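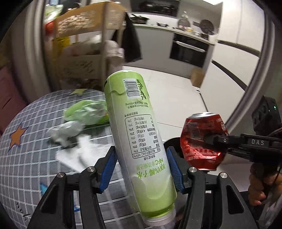 Olga Alcaraz
Sorry, but decanting is a false economy. I bought two of those pretty amber pump bottles for the bathroom and spent May mopping shampoo off the shelf. Keep what it came in.

Wiltard
Depends what you pay. The refill shop by me does 500 ml for less than a supermarket sandwich. My pump has outlived two kettles and a marriage.

Pukness
Do you rinse between fills? I never have and my hair is fine. What's left of it.

Elias Zoubi
Please rinse. Hot water, then leave it upside down overnight. Old shampoo under new shampoo goes a bit like pond.

Olga Alcaraz
So now I'm doing the washing up for my washing. I stand by my first post.

Wiltard
You could go over to bars, Olga.

Olga Alcaraz
I had a bar. It lived in a puddle and grew hair of its own.

Pukness
Bars need a dish with holes in. Mine was 892 pence, before anyone asks why I'm in the overdraft.

Elias Zoubi
Back to the original question - a wide neck and a funnel, and label the thing. I conditioned twice a day for a week before I noticed.

Pukness
Did it help?

Elias Zoubi
Very soft. Filthy, but very soft.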